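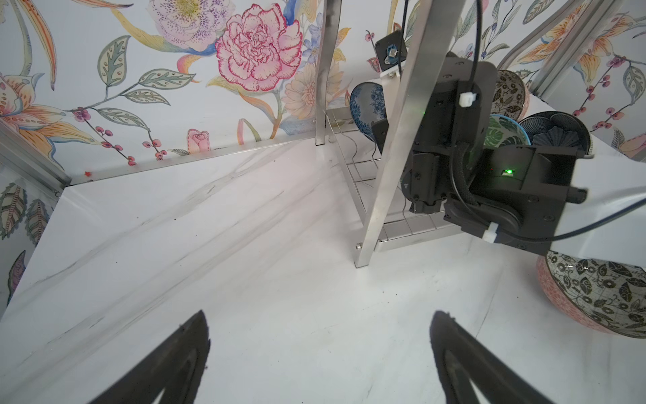
Surface pattern is the ornament carried by a material without altering its structure. Chapter 5 deals with printed pattern, in which colorant is laid on a finished or nearly finished face, and leaves woven and carved pattern to later chapters. The first distinction to be drawn is between directional and non-directional designs. Veined marble patterning of the kind seen on the white floor surface has a dominant diagonal, and a layout that ignores it will show abrupt changes of angle at the joins. Large painted blooms, such as the pink-and-red flower and the orange-and-cream lily on the wallpaper, raise a different difficulty: each motif is individually recognizable, so the eye finds its second appearance quickly and reads the interval between the two.

The interval is called the repeat. It is measured vertically from any point on the design to the next identical point. In a straight match, identical motifs align across adjoining drops. In a half-drop match, alternate drops are displaced by half the repeat, which weakens the horizontal banding but increases offcuts. Paul's rule of thumb, used throughout this book, is that the repeat should be stated on the working drawing before any colour is chosen.

5.1 Pattern on curved ware 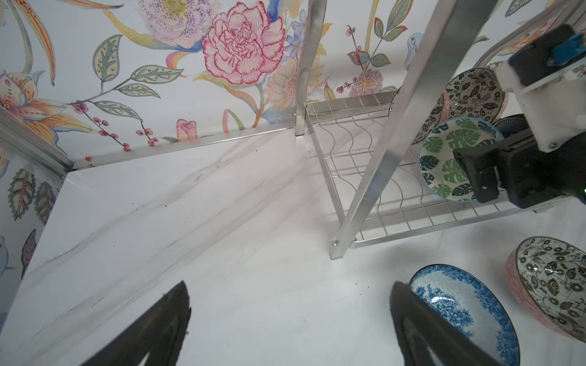

Transfer printing brings a flat sheet into contact with a form that is seldom flat. A sheet applied to the inside of a hemisphere has surplus material at its circumference, and the decorator must cut, pleat or redraw it. Scattered motifs tolerate cutting well. The blue rose patterns inside the blue-and-white bowl belong to this class, and the narrow blue rim supplies a definite boundary for the decorated area. A leafy, swirling design like the black-and-white one in the second bowl is less forgiving where a continuous line must cross a join.

Students should complete the Girncombe grid exercise before proceeding to 5.2. Draw a motif 45 mm wide, set it in a 100 mm repeat, and prepare both a straight and a half-drop layout.

Farzana Paul

Category: Design and Materials > Textbook Extracts
Shares: 45 | Comments: 5

Related
The Skurlow Method for Matching Drops
Wijesinghe on Colour Separation
Registration Marks and the Dikero Press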